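Triltuver Questions Backup Battery Claims, Publishes Its Own Runtime Figures

Home power company asks sellers to stop quoting hours without saying what was plugged in

October — Triltuver, a maker of home backup batteries, today released a short set of runtime figures for its Ollura unit and called on other sellers to do the same. The company says the numbers most shoppers see before storm season are close to useless.

"Every box on the shelf promises to run your home," said Elspeth Dow, head of product at Triltuver. "Which home? With the heat on or off? I've read our own old brochures and I couldn't answer that either. We printed 'all-day power' for years. I'd like to see the day they had in mind."

Under the new policy, any runtime that Triltuver prints will come with the load it was measured at. At a steady load of 600 watts, the Ollura ran for almost 7 hours before shutting off. At a lighter load the figure climbed to 34 hours. Both numbers describe the same battery, and the company says a buyer who is shown only the second one has been misled. 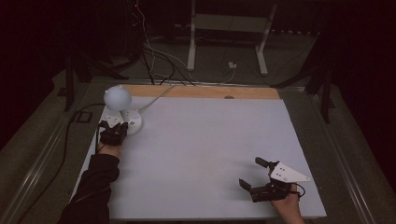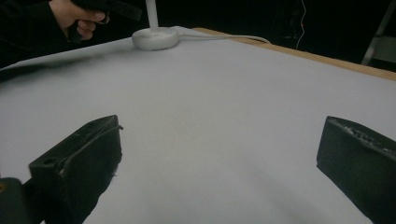 Rory Tosh
Communications Manager, Triltuver

The figures come with warnings that the company's own sales staff argued against. Steady loads are rare in real houses. Refrigerators cycle on and off, well pumps draw hard when they start, and a space heater can drain a portable battery before supper. Triltuver does not recommend the Ollura for electric heat of any kind, and that line will now appear on the front of the carton.

Anyone who depends on powered medical equipment should talk with their doctor and their utility before buying a battery from any company, Triltuver included.

Struan Sutherland, who runs testing for the company, said he remains doubtful about solar recharging claims as well, including those made by dealers who carry the Ollura. "After a big storm you can have days of thick cloud," he said. "A panel will give you something. Will it give you what the chart says? I wouldn't plan a freezer full of meat on it."

The company has also dropped the phrase "whole-home" from its website. Its larger model, the Jondura, was sold under that phrase until this month. It can carry selected circuits through a transfer switch put in by a licensed electrician — it was never able to carry central air and an electric range together, and customers said so.

Owners who bought a Jondura on the strength of the old wording may ask for a load review at no charge. Requests will be answered within 3 business days. Ailsa Lindsay, who leads customer support, said the review may end with advice to buy nothing more.

Triltuver will add figures for older batteries next, since capacity falls with age and the printed numbers apply to new units only. No date has been set.

The full runtime tables are posted on the Triltuver website and are available on paper by request from the press office.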